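Bimison tall shelving unit - review after four months

Short version first as I know most people scroll. Good shelves, bad instructions, delivery was a pain. Would buy again, at sale price.

Longer version. Needed something for the gap between the wardrobe and the window. Gap is 46 cm. Do you know how few shelving units fit in 46 cm? Most of them are 50 or 60 and the ones that are narrower are bathroom things that fall over if you shut a door. Looked at wood, looked at second hand, nearly went for the Skaltitz one and then read too many reviews about rust. Ended up with the Bimison. Metal, tall, narrow, plain. No curly bits.

Delivery

Came via the Roltport depot, so basically it didn't come. Two missed slots, a card through the door at a time I was definately in, and in the end I drove over and got it myself. Box fits in a small hatchback with the front seat down. Heavy, take someone with you. Packaging fine, one dented corner on the cardboard, nothing bent inside.

Putting it up

Instructions are one sheet, no words, tiny drawings. Two of the drawings are the same drawing. I had the first shelf on upside down and didn't notice until the third, so start again. Hour and a half all in. If you have done one before I reckon half that.

Tips:
Build it lying down, then stand it up.
Leave every bolt loose until the end, then go round twice.
Throw away the spanner in the bag and use your own.
Put the lowest shelf on first - the sheet tells you last, ignore it.
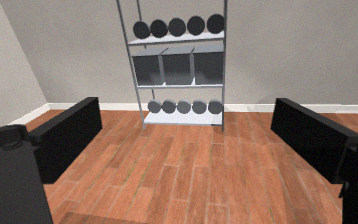
Wobble. Everyone asks about wobble. On carpet yes, a bit, on a hard floor hardly any. There's a wall bracket in the bag and you should use it, specially with kids or a cat that climbs. The wall plug supplied is rubbish, I used one from the shed. Since then solid. I've leaned on it to get my boots on and it didn't move.

What it holds

The listing gives a weight limit per shelf which I haven't tested and don't plan to. Ours has got spare bedding, towels, the iron, a stack of board games and a sewing machine that weighs as much as a small dog. Sewing machine went on the lowest shelf after a week of me worrying. No sagging that I can see. Bulky soft stuff is where a narrow shelf gets annoying, it bulges out the sides and slides off when you pull the thing underneath. Rolled is better than folded. Or get a bag and squash it.

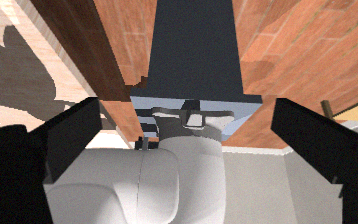

Big, white and pillowy.

Cleaning is easy, damp cloth. Dust does show on the dark days and on the bright days, so always. Finish has one scratch, my fault, dragged a toolbox across it. Underneath is the same colour more or less so you would have to look.

Compared to the others

My sister has the Hennessy one. Nicer to look at, I'll give her that. Better bolts, proper instructions with actual sentences. Costs nearly twice as much and it's wider, so no good for my gap. If you've got the room and the money have that one. The Skaltitz is the cheapest of the lot and I've only seen it in the shop, where it had a sticker over a chip. Make of that what you like.

One more moan. The Bimison shelves can't be moved once it's loaded. Well, they can, but you have to empty the lot and undo bolts, so decide on your heights before you start. I measured my tallest box and added a bit. Still got it wrong for the board games, they go in on their side now and all the pieces have ended up in one corner.
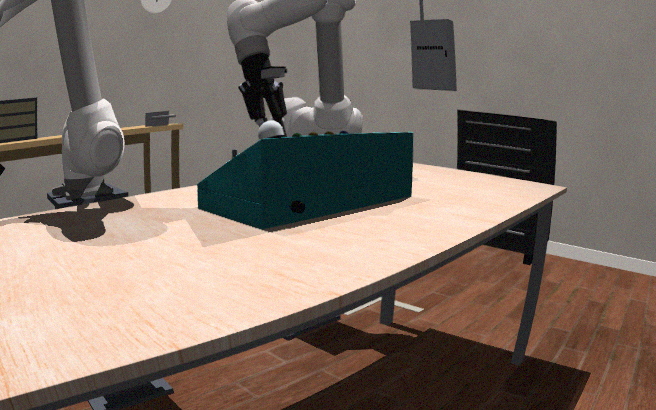

Scores

Looks: 3 out of 5
Strength: 4 out of 5
Instructions: 1, and that's generous
Value: 4 in the sale, 3 at full price

Customer service did answer when I wrote about a missing foot cap. Took them until September but two turned up in an envelope, so now I have a spare. Will update if anything bends.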